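The packing line at Grellel: a progress report of sorts

The green belt has now been in the Fleruvville packing room for 3 months, and opinion remains divided. Those who sit nearest say it hums. Those who sit furthest away say it is a great improvement.

What it has done is expose our habits at the bench. Under the old arrangement everybody made a private heap and defended it. Now the blue trays are meant to hold whatever is being dealt with, and the white table is meant to hold the trays. The table has other ideas – it attracts tools, tubs and small white parts. 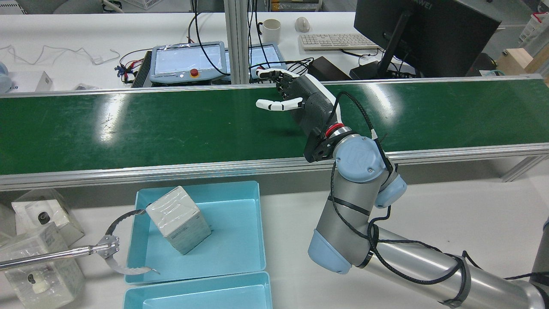 Boxed and wrapped, in a tray. The grabber came too.

A word on boxes. Order 2669 for Hamada went out with its label facing inwards, and the customer was very nice about it, which is worse. Please stand each box in its tray so that the side with the print can be read, and check the film at the corners before it goes any further. Straight would be lovely. Slightly tilted is accepted.

The belt itself is easier to please. It wants a wipe with a damp cloth at the end of the shift, rails included, and no mugs. It is glossy enough to show up the ceiling lights, so it will certainly show up your tea. The faint scuffs are staying, as Fandamer has quoted us for a new surface and we have put the quote in a drawer.
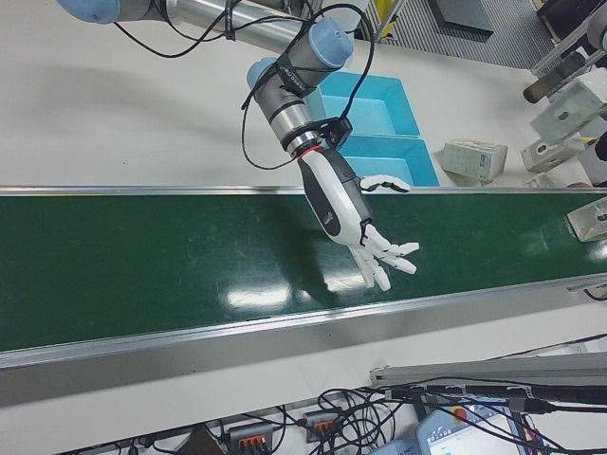
Lost property

Still in the cupboard by the door: 8 odd gloves, all left hands, and a lunchbox that we would rather its owner opened than we did. Anything unclaimed by the end of October goes.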